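Workshop notes, April. Dome 2 re-skin for Oltesness, plus the odd bits

Started 7.40. Kettle on, heater on, heater off again (smell). Skin no. 2 still on the long bench from yesterday, seam side up.

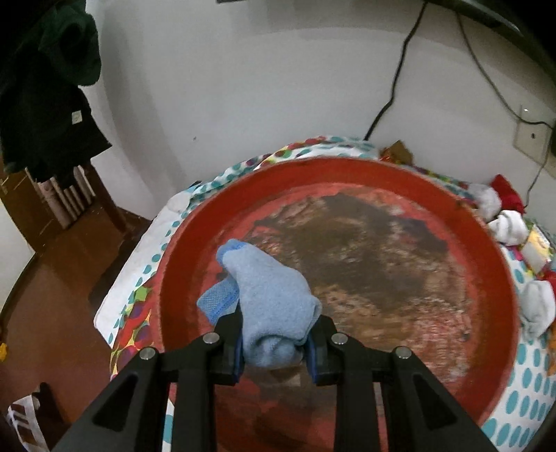 Main job is the zip end. Guests at Oltesness keep opening the inner door before the outer one has closed, so the whole bubble sags a foot and they ring reception in the night thinking it's coming down on them. It isn't coming down. It takes a good while to go properly flat, even with both doors wide open, but try telling that to someone in their pyjamas who's paid to look at the stars.

Options:
- a longer tunnel, so both doors can't be reached at once
- stiffer outer flap that falls shut by itself
- a sign. They have a sign.

Going with the flap first. Cheap. Cut one from the offcuts of the Skilero sheet, hemmed a length of chain into the bottom edge. Falls shut nicely on the bench. On the bench there's no wind though.

9.15. Blower test. Old Flarkitz blower on the short hose, skin pegged out on the yard side. Up to shape in under ten minutes, then the usual whistle from where the hose collar meets the fabric. Wet my hand and went round it. Leak at the bottom left of the collar, same place as dome 1, so it's the pattern and not my sewing. Collar hole is cut too big. Need to redraw it before we do any more. Old template now has NO written across it in red pen, please don't use it.

Noise: 198 on the blower dial sounds fine in the yard, at 200 it starts to hum through the floor board. Tiny difference on the dial, big difference lying down. Tried it with the mat under the blower, then with the mat folded double. Double is better. Suggest we tape the dial at 198 and tell the site not to touch it. They will touch it.

10.30. Condensation again. This is the one the reviews moan about. Clear half of the dome drips at dawn, straight onto the foot of the bed. Thoughts, in no order:
- move the bed. Site says no, the bed is where the view is.
- second air inlet high up on the clear side, small, to wash air down the inside face
- gutter strip. Sewn-in fold all the way along where clear meets white, so the drips run round to the door side instead of dropping.

Did a bit of gutter strip on scrap. Poured a mug of water down it. Ran well until the first seam and then went everywhere, incl. my shoe. Seam needs to lap the other way. Do it again with the lap facing down hill.

Lunch.

1.10. Anchors. Cheetham want to know if the same dome can go on their decking, no pegs. Did the sums on water bags round the skirt. 4000 litres all in, which seems a lot but the deck people say it will hold if it's spread out evenly. I'd like that in writing from them. Twenty bags at 200 each, so every bag is the same and they can't put a big one where a small one goes. Filling by hose from the site tap will take an age, warn them it's a half day job on its own. Also frost. What happens to the bags in frost. Don't know, ask the bag supplier.

Cheetham also asked for a fully clear one, bathroom and all. Have said no. Have said it politely.

2.30. Back on the flap. Took it out to the yard and hung it on the tunnel frame. Wind from the gate side lifts it even with the chain in. Put a second chain in. Now it stays down but it's heavy to push through with a suitcase, and it catches your heels. Tried it with the big holdall and nearly pulled the frame over. So one chain plus a strip of hook tape down the latch side? Tape gets full of sand at Oltesness, they had that trouble with the window blinds. Magnets maybe. There's a box of them somewhere, look on the shelf above the cutting tabel.

3.45. Magnets found. Five sewn in down the edge. Good snap, stays shut in the wind we've got, opens with a shoulder. Left it hanging out overnight to see.

Parts to order:
hose collar clamp, large
clear patch tape (last roll is nearly done)
white thread, the thick one
more magnets
needles for the big machine, broke two

To do next:
redraw collar hole, cut from card first
gutter strip, lap reversed
ring Oltesness re delivery, they want it before the first bookings and the track is still soft, van might not get up it
check the spare pump actualy runs before it goes in the crate

Packed up 5.20. Skin rolled, not folded, the clear side creases white if you fold it cold.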